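Stop Grading Robots on the Honor System

I have read a lot of assembly results this year, and I'm getting grumpy about them. Somebody writes that their two-handed setup put the peg in the hole 58 times out of 60 or whatever, and I get all excited, and then I go hunting for what counted as "in." Pushed flush? Sort of leaning in there? Did a person nudge the board back between tries? Half the time the write-up doesn't say.

We ran into this ourselves at Tallent. Our first set of rules for the peg-and-gear board fit on a sticky note, and I was proud of that (simple is good, right?). Then we swapped logs with the folks at Iltham and found they let the arm start with the peg already in its fingers. We made ours pick it up off the board. Same task name, same board, and the scores had nothing to do with each other! We threw out 200 runs over that, and I'm still a little sore.

So my pitch is pretty boring. Write down the start. Write down the end. Say how long the arm gets and who is allowed to touch what. If a peg gets dropped and grabbed again, decide before you begin whether that's a pass — don't decide at 6 p.m. when everybody wants to go home.

The Riquelme rules get a lot of grief for being fussy, and sure, they run long. I like them anyway. They make you report every attempt, including the ugly ones, and they make you say when you stopped to tweak something. Skorkberg goes the other way and only asks for 1,000 attempts, no questions asked. A big number feels solid, but I'd take a small pile of honest runs over 3,000 where the goalposts wandered around.

People tell me strict rules slow everybody down. Maybe a bit! But I spent most of November redoing work that one extra paragraph would have saved, so I know which kind of slow I'd pick. And please, put the tolerance of the holes in there too.
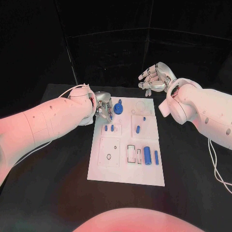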